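Plendora Small Parts Storage: Frequently Asked Questions

Last updated Wednesday, December 6, 2023

What does this page cover?
Sorting and storing loose hardware in plastic drawer units on a flat work surface: clips, brackets, connectors, fittings and similar parts. Wall rails and floor cabinets are covered in the Bloxham section of the site.

How should I sort a mixed batch?
Spread the parts on a clear area of the table and group them by shape first, then by size. Sorting by material comes last. Keep the drawer unit within reach and leave room in front of it for a drawer to open fully.

Where do C-shaped clips go?
In a drawer of their own. The tabs at the ends catch on other parts, and a clip pulled out by one tab can crack. Store clips flat. Do not nest more than two together — the inner one takes a set and loses its grip.

Can black and white parts share a drawer?
They can if the shapes differ. Small black parts are hard to see in a dark drawer, so line it with white paper first.

What if I can't identify a part?
Put it in a drawer marked "Unknown" with a dated slip. Check that drawer each November and discard whatever has not been claimed.

How are the drawers numbered?
Left to right, top to bottom. The Dultberg list runs to 156 part types, of which 81 are kept in drawers. The rest are too long and go on the rail.

Do older fittings belong in the same system?
Fittings made before 1974 are usually inch sizes. Keep them in a separate unit, even when they look identical to the metric ones.

Which table surface works best?
A smooth, matte one. Glossy tops reflect overhead light and hide clear parts. Stains and scuffs do no harm if the surface is level.

Loose parts on a brown tabletop:
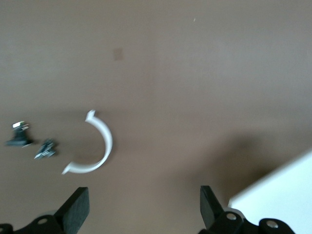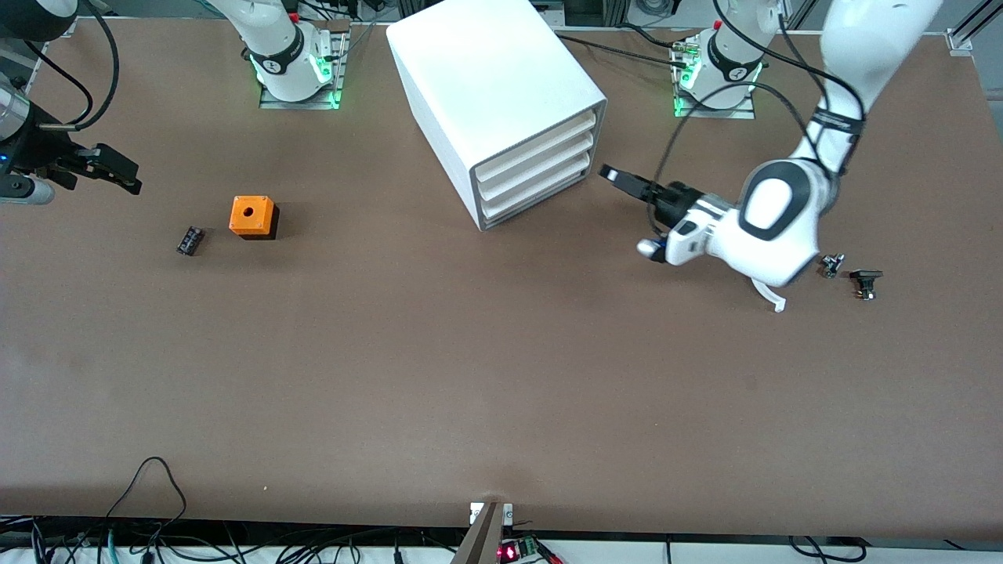
How do I clean a plastic drawer that has become sticky?
Empty it and wash it in warm water with a little dish soap. Wipe the runners with a damp cloth and let everything dry overnight before refilling. Skip solvents — they can cloud the plastic. If the drawer still drags, check the runners for grit.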